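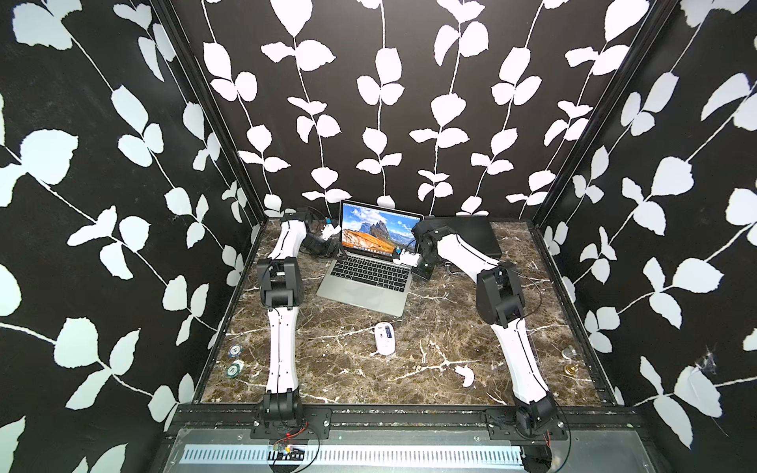

How often does a two-arm table cell need service?
Every 1000 working hours, with a short check of screws and cables in between.

Tustley, 15 Apr 2019. Ristar publishes today its new service plan for table cells with two arms. The plan was written together with the technicians of Dasitz, who look after such cells for schools and small workshops.

In the plan, the work is divided into seven steps. The technician first switches off the power and lets both arms rest on the table. Then he checks the bolts of the mounting plates, follows each cable from the base to the gripper, and cleans the vents in the panel under the front rail. The joints come after this, one arm at a time. The full service takes roughly two hours.

"Most of the faults we meet are in the cables near the wrist," says Milan Van der Linden, head of service at Ristar. "A cable that is too short will pull at every turn, and the customer thinks that the motor is bad."

Citlali Salinas of Dasitz has tested the plan during the winter. "I was used to beginning with the software," she says. "Now I begin with the screwdriver, and I am finished earlier."

The plan can be ordered under part number 3786. A Spanish version will follow in September.

Press contact: Isauro Barajas, Ristar, Tustley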